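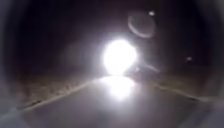

What does path-following software do when a bright light shines straight into the camera?

It marks the washed-out part of the image as unknown, keeps steering by whatever edges of the path it can still find, and slows the robot down until the unknown part is small again.

**Fokano** is a software package for camera-based path following by small wheeled robots that travel on footpaths, cycle paths and private service roads. It finds the sides of a paved path in the image from a forward-facing camera, estimates where the robot is between them, and sends steering and speed commands to the drive controller. The package is developed by Promota and is used mostly on robots that run after dark. Its treatment of glare, the subject of much of its documentation, is handled by a separate module called Pirzada.

## Overview

Fokano runs as two processes. The first handles perception and takes in camera images, wheel odometry and, if one is fitted, readings from an inertial sensor. The second handles control and takes in only the path estimate and its stated uncertainty. The two communicate through a shared memory buffer, and the control process will stop the robot if the buffer has not been updated within a set time limit.

The package does not do route planning. It expects another program to tell it which way to go at a junction and when to stop. It does not classify obstacles either, and the manual states that it must be run alongside a separate stopping system with its own sensor.

## Path detection

### Edge search

The perception process looks for two long edges that approach each other with distance. In daylight it relies on the difference in color between the pavement and the ground beside it. At night color is of little use, and the search switches to brightness and texture. Pavement is usually smooth in the image, while grass, gravel and low plants produce a speckled pattern that can be picked up even in weak light.

A painted line or a raised curb gives a stronger result than a plain change of surface. Fokano does not try to tell the two apart. Either one is stored as a "hard edge" and given more weight than a "soft edge", meaning a boundary found by texture alone.

The search works outward from the bottom of the image. Each candidate edge is followed upward row by row until its contrast falls below a threshold. The row where this happens is stored as the *reach* of that edge. The left and right edges often have different reach, and the steering code uses both values.

### Path model

The edges are fitted to a simple model with four terms: sideways offset, heading, curvature and width. Width is allowed to change only slowly. If just one edge is found, the model places the other using the last good width and lowers its confidence by a fixed step.

The model is carried forward between images using wheel odometry. This lets the robot keep a usable estimate through short losses of vision. The default limit is up to 54 consecutive images with no valid edge, after which the robot stops. The limit can be lowered in the configuration file but not raised.

## Glare handling

### The problem

A strong light facing the camera affects an image in several ways. Pixels in and near the lamp reach their maximum value and carry no further information. Light scattered inside the lens spreads a halo well beyond the lamp itself and reduces contrast in the area around it. On smooth or wet pavement the lamp also produces a reflection that runs down the image toward the robot, and lens reflections can add rings and small spots in places where nothing exists.

Early releases of Fokano treated the sides of a pavement reflection as path edges. A reflection tends to be long, bright and roughly in line with the direction of travel, so it fitted the path model well. A robot would then center itself on the reflection and drift toward the oncoming light.

Automatic exposure made this worse. The camera darkened the whole image in response to the lamp, and the true edges, already faint, dropped below the detection threshold.

### The Pirzada module

Pirzada was written to deal with these effects before the edge search begins. It produces a mask with the same size as the image, in which every pixel is given one of 3 values:

| Value | Name | Treatment by the edge search |
|---|---|---|
| 0 | Clear | Used normally |
| 1 | Veiled | Used with reduced weight and a local contrast correction |
| 2 | Lost | Ignored |

The lost region starts from groups of saturated pixels and grows outward until the brightness gradient flattens. The veiled region is the halo beyond that. Its brightness is estimated with a smooth radial curve, which is then subtracted so that faint edges inside the halo can be searched for.

Reflections are handled by a separate test. For each lost region, Pirzada looks for a bright column beneath it whose brightness falls off toward the bottom of the image. A column that passes is marked as veiled and its sides are barred from becoming edge candidates. The test is skipped for regions in the lower part of the image, where a saturated patch is more likely to be a ground-level fixture.

Rings and spots are dealt with by watching how they move. A lens reflection shifts across the image in step with the lamp that causes it, usually in the opposite direction. A real lamp farther away shifts with the robot's own motion. Pirzada keeps a short track of each small bright feature and drops those that follow the first pattern. Until a track is long enough to decide, the feature is left in the veiled class – this is the main reason the mask tends to be larger than needed in the first moments after a light appears.

### Exposure

Fokano takes over exposure control from the camera where the driver allows it. Exposure is set from the lower part of the image, with lost pixels left out of the calculation. The lamp is allowed to saturate. The pavement and its edges stay within a usable range, at the cost of a larger halo.

Some camera drivers do not permit manual exposure. In that case the package runs with a lower default top speed and writes a warning to the log at startup.

## Control

The control process steers toward a point on the center of the path model. The distance to this point depends on speed, but it can never lie beyond the shorter of the two edge reaches. When glare hides the far part of the path, the steering point moves closer and the robot follows the near edges.

Speed is limited by the same value. The robot must be able to stop within the stretch of path that is still being measured, and the stretch added by odometry alone does not count. A light that fills the center of the image will therefore slow the robot even if both edges are clear in the foreground.

An optional setting moves the robot toward one side of the path when a lost region near the horizon is growing. Growth is taken as a sign that the light is getting closer. The setting is off by default, and the side must be chosen by the operator to suit local custom.

## Testing

Changes to the perception code are checked against a library of 455 recorded drives from the paths at Dristotcombe. The edges in the recordings were labeled by hand. For images in which an edge could not be seen by the person labeling, the label was left blank instead of being filled in from neighboring images. The software is scored down for reporting a confident edge where the label is blank.

Recordings are replayed through the perception process only. They cannot show how the robot would have behaved after a different steering command, so control changes are tested in a simulator and then at walking speed on a closed path.

## Release history

Fokano was first used with daylight runs only. Night operation was added in version 2, which included the brightness and texture search but had no glare mask. Version 3, released on June 28, 2019, brought in Pirzada and the exposure control. A maintenance release in August of the same year corrected a fault in which the mask was applied one image late on slower processors.

## Known limitations

- Flashing bicycle lamps can restart the feature tracks with every flash, which keeps the veiled region large.
- A light directly in line with a bend may hide the start of the curve. The robot slows, but the curvature term can still be wrong for a short distance.
- Fresh snow beside the path removes the texture difference that soft edges depend on.
- Dirt or water on the lens widens the halo beyond the radial curve used by Pirzada. The module reports a poor fit in the log and does not attempt a correction.

## See also

- Exposure control
- High dynamic range imaging
- Lane detection
- Lens flare
- Visual odometry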